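Getico eröffnet Material- und Arbeitsraum für Verpackung und Ordnung am Standort Lustden

Einrichtung steht ab Oktober allen Abteilungen sowie Partnerbetrieben offen
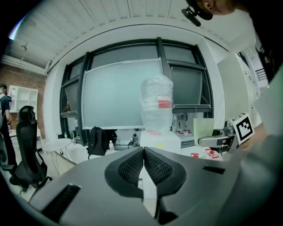

Lustden. Die Getico nimmt im Oktober am Standort Lustden einen neuen Arbeitsraum in Betrieb, in dem das Einwickeln, Sortieren und Bereitstellen von Kleinmaterial erprobt und vermittelt wird. Der Raum liegt im Obergeschoss des Gebäudes Kolon und ersetzt die bisherige Packstelle im Erdgeschoss, die den Anforderungen des Betriebs nicht mehr genügte. Mit der Verlagerung schließt das Unternehmen die Neuordnung seiner Werkstattflächen ab.

Das Obergeschoss wurde wegen seiner großen Fensterfront ausgewählt. Die hohen, schwarz gerahmten Scheiben lassen Tageslicht auf die weißen Arbeitsflächen fallen, was die Kontrolle durchsichtiger Folien erleichtert. Falten, offene Kanten und schlecht sitzende Bänder sind bei seitlichem Lichteinfall schneller zu erkennen als unter der früheren Deckenbeleuchtung.

Im Mittelpunkt der Arbeit stehen hohe, schmale Gegenstände, die sich in Kartons nur mit erheblichem Füllmaterial unterbringen lassen. Sie werden aufrecht in klare Kunststofffolie gewickelt. Daneben werden Dosen, Flaschen und kleine Einzelteile bearbeitet, wie sie in jeder Abteilung anfallen. Die Mitarbeiterinnen und Mitarbeiter üben, diese Gegenstände aufzunehmen, standsicher abzusetzen und nach festen Plätzen zu ordnen.

Die Planung der Arbeitsplätze übernahm das Büro Toivonen. Es hat die Wege zwischen Ablage, Packfläche und Ausgabe neu festgelegt und das Materialverzeichnis überarbeitet. Dieses umfasst nunmehr 806 Positionen, die nach Größe und Empfindlichkeit gegliedert sind. Die Umbauzeit betrug 31 Arbeitstage; der laufende Betrieb wurde währenddessen in der alten Packstelle fortgeführt.

Getico bietet in den neuen Räumlichkeiten zwei Kursformen an. Der Grundkurs behandelt das Einwickeln und Sichern einzelner Gegenstände, der Aufbaukurs das Zusammenstellen gemischter Sendungen und die Ordnung am Arbeitsplatz. Je Termin werden höchstens 10 Personen zugelassen. Die Teilnahme ist für Beschäftigte des Unternehmens kostenfrei. Partnerbetriebe erhalten die Konditionen auf Anfrage.

Die Kurse beginnen jeweils um 9 Uhr. Anmeldungen nimmt die Standortverwaltung Lustden schriftlich entgegen, wobei der gewünschte Kurs und die Zahl der Teilnehmenden anzugeben sind. Abteilungen, die eigenes Material mitbringen möchten, werden gebeten, Abmessungen und Gewicht vorab mitzuteilen.

Die bisherige Packstelle bleibt bis zum Abschluss des Umzugs für die Ausgabe bereits vorbereiteter Sendungen geöffnet. Neue Aufträge werden ausschließlich im Gebäude Kolon angenommen.

Pressekontakt
Getico, Unternehmenskommunikation
Standort Lustden, Gebäude Kolon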